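Anel Le Roux has handled folding and garment storage at Talthorpe for nine years. The interview took place on April 4, 2022.

"Dark cloth sheds lint, so it gets its own surface and its own pass," she said.

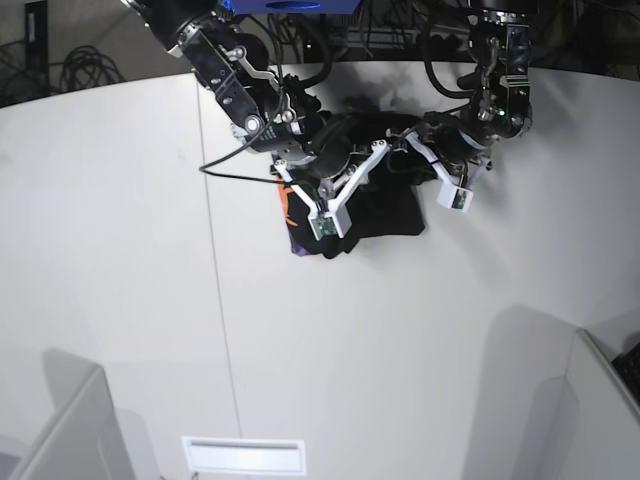 Le Roux sorts by fabric weight first and by print second. A black piece with an orange printed patch, bunched up over a white surface, is handled as a printed item. "Print goes to the inside of the fold. Plain side out."

Stacks are limited to up to 20 pieces. Heavier knits are stored flat on the lower shelves.

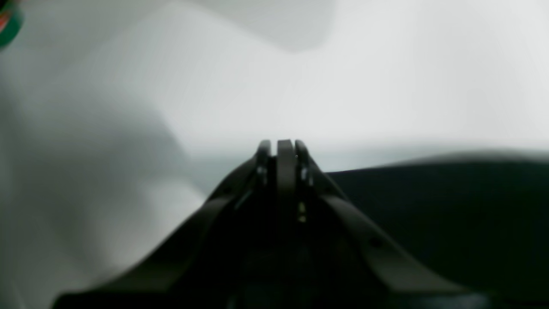
Does she iron before folding?

"Only woven cotton. Knits get smoothed by hand and left flat overnight."

The storage labels are revised each July.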